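November, Adugna cell, 2:00 p.m.

Teleop on the laundry task, Tsegereda Belay on the rig. Thirteen demos kept out of 53. The rest are what happens when the operator sneezes. Left hand still lags on release, so she parks it up high and lets the right one do the work.
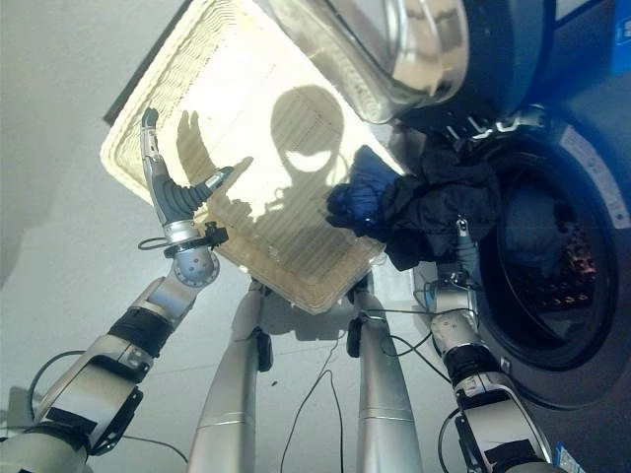

Right gripper with the darks at the washer door, left hand parked.

Blue garment bunches at one end of the grab every time. Akach says more data. Akach always says more data, usually from a chair.

To do: retape cables, check left wrist offset, ask Skunetti for the log patch again.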